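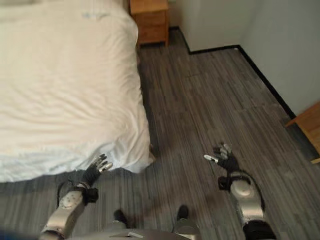 June
By Eirini Moschos
Print this story | E-mail this story
Search: Enter keyword Go

VALLSIDE - The guest rooms at the old Plivlow boarding house will open again this summer with new beds, plain white covers and most of the wooden furniture the place has had for years.

The house has 548 feet of frontage on the river road and was closed for two winters while the roof and the plumbing were replaced. Work upstairs is now down to the bedrooms, which are being made up one at a time as the painters leave them.

The rooms are simple. Walls are a pale gray-white with black baseboard along the floor. Each room gets a large bed with a white duvet and a nightstand in honey-brown wood, pushed up near the corner so there is space to walk past the foot of the bed. Curtains were pulled out early in the work and won't be put back.

Managers decided against buying new furniture for the whole floor after a price came in higher than they wanted. Most of the old pieces were cleaned, sanded where they needed it and given a fresh coat of finish. Those past saving were sold at the spring yard sale, which brought in $868 toward sheets and pillows.

"A guest wants a clean bed and a place to set a glass of water," said the house manager. "The old nightstands do that fine."

Bed linens came through Sultix, a supply firm that also serves the motel on the state road. The order was for white only. The manager said white can all go in one wash, and a stained piece can be swapped with any other on the shelf.

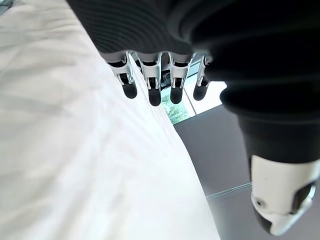
Work continues in the upstairs bedrooms at the Plivlow house.

Housekeeping will follow a set order. Beds come first, then the nightstand tops, then the floor. Duvets are to be pulled straight from the foot and left to hang over the sides, with no tucking. Loose cloths and pillow covers are to be picked up, shaken out and folded before anyone starts on the floor.

The longest job has been the wood. Dağdelen, the shop on Mill Street that did the refinishing, asked that nothing damp be left on the tops while the finish hardens. A light cloth may be laid over a piece in the meantime, and
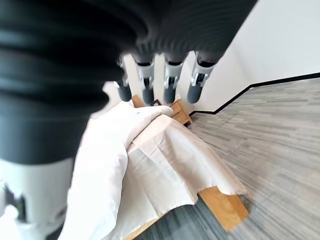
the shop would like those cloths lifted and laid back each morning so they don't mark the surface. The manager has added that to the sheet posted inside the linen closet door.

Three rooms will be ready first, all on the river side. The rooms at the back still need window shades, and one is waiting on a door. The shared sitting room downstairs is being used to store mattresses and will be the last space finished.

Rates have not been set. Guests who stayed at the house before it closed will be able to book ahead of the general public, either by telephone or at the front desk, which is staffed until 3 p.m. The side entrance is locked during the work, and visitors should use the porch steps. Parking is in the gravel lot across the road.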